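Reviews > Storage > Labelling > Tollell 100

Latest Guides Forum Contact

The Tollell 100 is a thermal label maker for 14 mm tape. Print is sharp at the default density. Adhesion on coated cardboard was good; on raw cardboard the corners lifted. The cutter leaves a 4 mm margin that cannot be reduced.
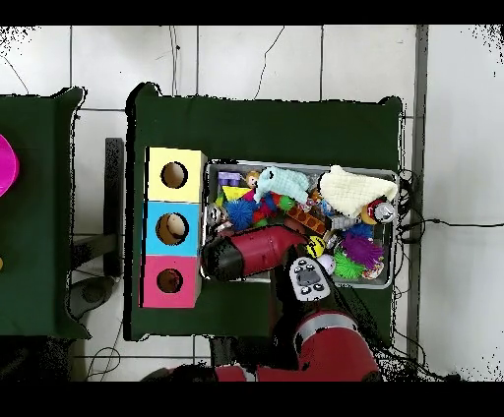

Genji Imai found the margin tolerable but the battery poor: mine needs charging after every second roll, and the cover hinge is stiff.

Firmware 8 adds a grey-scale mode. It slows printing and is of little use for text.

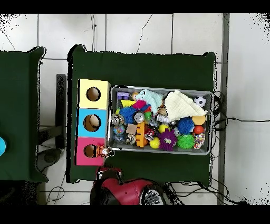 Barnside, May. Replacement rolls are now stocked locally, in white and one other colour.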